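4. Entering Variant Readings in a Verse Edition

This section covers the recording of variants between two or more witnesses of the same poem. It assumes that the base text has been imported and lineated as described in Section 3. The sample project supplied with Derkent, "Grajales Songbook," is used throughout. It contains a base text of 1574 lines and two witnesses, given the sigla B (Butik manuscript) and D (Dititz printing).

4.1 Before you begin

1. Open the project and select Witnesses from the left menu.
2. Check that every witness has a siglum. A siglum may be one or two letters. Numerals are not accepted.
3. Confirm that line numbering is set to Continuous. If the poem is numbered by stanza, see Section 3.6.
4. Lock the base text.

Caution: Line numbers in the apparatus are tied to the base text at the moment of entry. If a line is added to an unlocked base text, every later entry will point to the wrong line. The program does not warn you.

4.2 Recording a substantive variant

A substantive variant is a difference in wording. Differences of spelling and punctuation are handled separately in 4.3.

1. Place the cursor in the line that contains the variant.
2. Select the words affected. Select whole words only, even where a single letter differs.
3. Press Enter. The Lemma field fills with your selection.
4. Type the reading of the witness in the Reading field, exactly as it stands.
5. Choose the siglum from the list.
6. If the witness omits the words, leave Reading blank and check Omitted.
7. Select Save Entry.

Note: Where B and D agree against the base text, enter the reading once and check both sigla. Two separate entries will print as two separate notes.

At line 1142 of the sample project, B and D differ from the base text and from each other. Open this line to see how a three-way variant is displayed. The base reading stands to the left of the bracket. The readings of B and D follow in the order set under Witnesses.

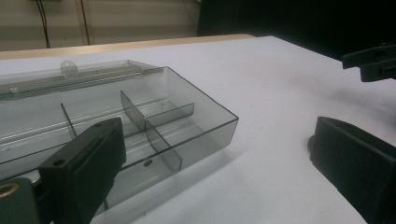
Accidentals are differences of spelling, capitals, and punctuation. They are stored in their own layer and can be printed, hidden, or exported without touching the substantive entries. Editors who work first on paper slips, one slip to a variant, should sort the slips by layer before typing. An open plastic box with upright dividers is enough for this: substantives in one compartment, accidentals in another, and doubtful cases in a third. Entering one compartment at a time avoids switching layers in the middle of a stanza, where most layer errors occur.

4.3 Recording accidentals

1. Select Layer, then Accidentals. The entry bar changes from white to gray.
2. Select the word or mark affected. Single characters may be selected in this layer.
3. Enter the reading and siglum as in 4.2, steps 4 and 5.
4. Select Save Entry.
5. Return to the Substantives layer when finished.

Note: Long s and ligatures are treated as accidentals by default. To ignore them, select Preferences, then Silent Changes. A silent change should also be stated in the edition's introduction — the program does not generate this statement.

4.4 Line breaks and indents

A witness may break a line where the base text does not. Long lines in a narrow column are often turned over by the printer, and a turnover is not a variant. Record a break only where it affects the verse form.

1. Place the cursor at the point of the break.
2. Select Insert, then Break in Witness.
3. Choose the siglum.
4. For a change of indent, enter the depth in ems.

Caution: Do not use the Tab key to show an indent. Tabs are removed on export.

4.5 Checking the apparatus

1. Select Tools, then Collate.
2. Read through the list of flagged entries. An entry is flagged if the lemma no longer matches the base text, if no siglum is given, or if the note is longer than 80 characters.
3. Correct or accept each flagged entry. Long notes may be accepted as they stand, but will run over in the two-column layout.
4. Save the project under a new name before export.

Related sections
3.6 Numbering by Stanza
5.1 Writing Explanatory Notes
5.4 Glossing Translated Verse
6.2 Exporting the Apparatus
Appendix B: Sigla and Abbreviations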